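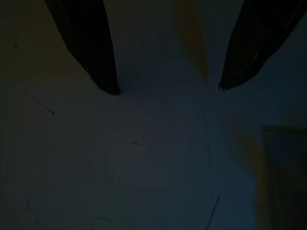 Avant d'attaquer le placard à conserves, je vide toujours le plan de travail. Complètement. Même la cafetière, même le pot à cuillères, tout file sur la table de la salle à manger et tant pis pour le repas de midi ! Une surface dégagée, ça change le moral, et puis on voit tout de suite les auréoles qu'on contournait depuis des semaines (chez moi, il y en avait une belle sous le grille-pain).

Pour le nettoyage courant, je reste au plus simple : eau tiède, une goutte de liquide vaisselle, un chiffon microfibre bien essoré. On passe, on rince le chiffon, on repasse à l'eau claire, on essuie. L'essuyage, je l'ai longtemps zappé et j'avais des traces partout dès que le soleil entrait. Sur les teintes unies et mates, ça ne pardonne pas.

Les taches collées (confiture, sirop, caramel quand on est courageux), je pose dessus un chiffon mouillé chaud et je vais faire autre chose cinq minutes. En général ça part tout seul. Si ça résiste, un peu de bicarbonate en pâte et du bout du doigt, sans frotter comme une brute. Pas de bicarbonate sur un stratifié brillant, par contre, il se raye. Et jamais de vinaigre sur le marbre ni sur la pierre calcaire, ma voisine Mirjam a encore la marque de sa bouteille...

Ensuite seulement, je sors les bocaux. Je les groupe par usage : ce qui sert tous les jours devant, la pâtisserie ensemble, les trucs achetés sur un coup de tête au fond à gauche. J'ai retrouvé un paquet de lentilles corail ouvert en octobre, elles ont fini en soupe le soir même.

Pour les étiquettes, j'utilise du ruban de masquage et un feutre. Ça se décolle bien, ça s'écrit vite. J'y note le contenu et le temps de cuisson, comme ça je peux jeter l'emballage.

Dernière chose : au moment de tout remettre en place, prenez chaque objet en main et demandez-vous s'il a servi dans le mois. Mon presse-agrumes est parti à la cave, la cafetière a repris son coin, et j'ai gagné de quoi étaler une pâte à tarte sans pousser le courrier.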